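Purnstead Museum of Everyday Trades
@purnsteadtrades
August 26, 2022

1/ The Museum is pleased to share a thread on the history of paper pattern cutting in the Purnstead district. It accompanies the reopening of the Long Gallery, where the Mekitz collection of dress and workwear patterns is now on display.

2/ The collection was formed by the Mekitz family, who ran a drapery shop on Corn Street for three generations. It came to the Museum in 300 envelopes, many of them reused from seed merchants and still bearing the old labels.

3/ Before printed patterns were widely sold in the town, most households worked from an existing garment. A worn dress or shirt was unpicked at the seams, pressed, and laid on new cloth as a guide. The old pieces were then often kept for patching.

4/ The Mekitz shop offered a different service. A customer could borrow a brown paper pattern against a small deposit, trace it at home, and return it within the week. The loan book survives. Late returns are marked in red ink, and the same few surnames appear with some regularity.

5/ Our textile curator, Emese Vincze, has spent the past two years matching entries in the loan book to the patterns themselves. Each pattern carries a shop number in the lower corner of the back bodice or, for trousers, at the waist.

6/ The most borrowed item was a child's smock in one size, with a deep hem and generous tucks across the chest. The tucks were let out as the child grew. Pinholes along the shoulder line have been reinforced with strips of newspaper, pasted on in several layers.

7/ Workwear is also well represented. The collection includes aprons for butchers, bakers and saddlers, and a long warehouse coat drafted for employees of the Tusotwood timber yard. The coat has an inside pocket cut to take a folding rule.

8/ Visitors often ask why so few patterns of this kind survive. Paper was useful. Once a pattern had gone out of fashion it could line a drawer, wrap a parcel or light a stove. Several of the Mekitz pieces have shopping lists on the reverse.

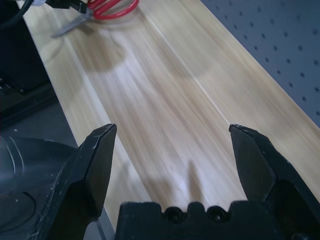
9/ The markings on the patterns deserve close attention. The shop did not use printed instructions. Notches, punched holes and short pencil strokes told the maker where pieces met, and a customer who did not know the system was expected to ask at the counter.

10/ Noémi Dudás, whose grandmother worked at that counter, has kindly recorded her recollections for our sound archive. She explains that a single notch meant the front of a sleeve and a double notch the back, a convention that most home dressmakers today will recognise.

11/ She also recalls that her grandmother could judge a customer's size by eye and disliked using a tape measure in front of others. The tape was kept in the back room, and customers were invited through only if they asked.

12/ Conservation of the collection was carried out by Maj-Britt Myklebust. Brown wrapping paper of this quality becomes brittle and darkens with age. The pieces were cleaned with soft brushes, relaxed in a humidity chamber and flattened under light weight.

13/ Old repairs have been left in place wherever they are stable. A sleeve mended with stamp edging, and a collar mended with what was once a bus timetable, are part of the history of use and have been recorded as such in the catalogue.

14/ Of the patterns received, 90 are on display in the Long Gallery. The remainder may be viewed in the Study Room by appointment. Light levels in the gallery are low, and visitors are asked to allow a few moments for their eyes to adjust.

15/ A correction to our printed guide. On page 2 the riding skirt is attributed to the Mekitz shop. It was in fact drafted by the tailor Orbán, who had premises on the opposite side of Corn Street and whose patterns use a different numbering. We are grateful to Salvador Valente for pointing this out.

16/ The Orbán business is less well documented. No loan book is known, and only a handful of patterns and one trade card have been identified. The Museum would be glad to hear from anyone who holds bills, letters or photographs relating to the firm.

17/ Patterns found at home need not be unfolded before you contact us. If they are brittle, please leave them as they are, place them flat in a clean box and keep them away from radiators and windows. Adhesive tape should not be applied, even to a fresh tear.

18/ We have prepared full-size tracings of four garments for visitors to buy: the child's smock, the baker's apron, a plain blouse and the warehouse coat. They are sold folded, with a leaflet explaining the original markings. The first printing is limited to 100 sets.

19/ The tracings keep the proportions of the originals. Makers should note that the blouse is short in the back by present-day standards and that the armholes are cut high. We advise making a trial version in old sheeting before cutting into good cloth.

20/ Seam allowances are not included, as was the practice of the shop. Customers added their own according to the fabric - narrow for fine cotton, wider for anything likely to fray. The leaflet gives suggested widths for each garment.

21/ A programme of talks will run in November. Úna Brennan will speak on mail-order dress patterns and rural customers, and Emese Vincze will give an introduction to reading the loan book. Both talks will take place in the Lecture Room, which has step-free access from the courtyard.

22/ Places at the talks are free but must be reserved at the admissions desk or by telephone. A hearing loop is fitted. Transcripts will be supplied on request to those unable to attend.

23/ Teachers wishing to bring a class to the Long Gallery should contact the Learning Department. Handling sets of modern copies are available, and pupils may try matching the notches on a sleeve to those on a bodice.

24/ Enquiries about the Study Room should state the shop number of the pattern required, where known. The list of numbers is on our website under Collections, and paper copies can be posted to readers without internet access.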